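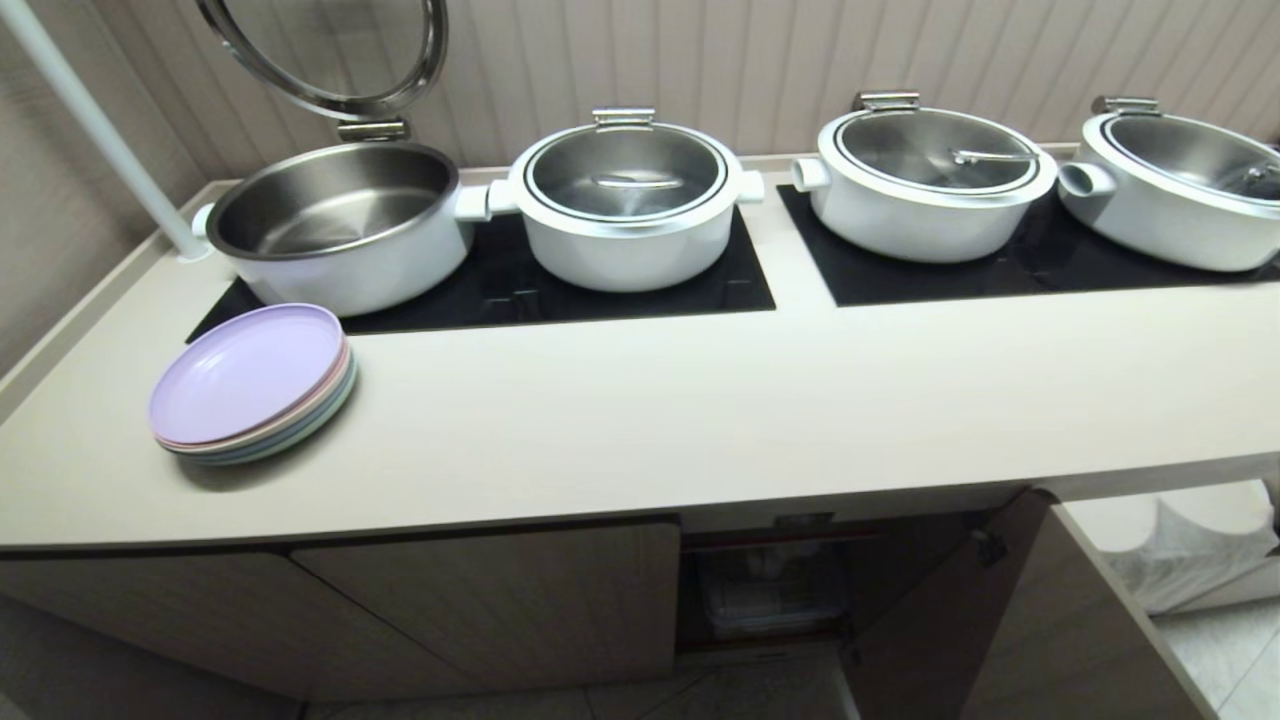
Student Projects / Food and Hospitality

Bench Layout for a Four-Pot Serving Station

Wael Fahmy

Introduction
My project looked at how one straight bench could be used to cook and plate a small lunch. I chose the Onlow kitchen for the work, as it already has two induction panels set into the benchtop and enough cupboard space underneath for dry goods.

Equipment
The four white pots stay in a row at the back of the bench, two to each black glass panel. Their lids are hinged at the rear, so a lid can stand upright while the pot is being filled and there is no need to find somewhere to put it down. The pastel plastic plates are stacked at the front, near the left-hand panel.

Method
I drew the bench to scale first and marked where a person would stand to serve. The depth available for my plan was 642 mm. I then ran the same menu twice, once with the plates at the left end and once with them between the two panels. The menu was rice, lentils, a vegetable curry and a plain soup. Each run was timed from the first plate to the last, and the budget for ingredients was 44 dollars per run.

Results
Serving took 900 seconds with the plates in the middle. Moving them to the left saved 69 seconds. With the stack in the middle I kept reaching over it to get to the pots, and twice I had to stop and shift it. The left-hand position also left the strip between the panels free for a ladle rest.

Problems
The side handles of neighbouring pots sit close together, and I knocked them when lifting one out with oven mitts on. I also wrote the lid labels in marker, which rubbed off in the first run. Masking tape worked better.

Further work
I would like to repeat the test with two people serving, and to try a narrower ladle. The scale drawing and timing sheets are in the appendix.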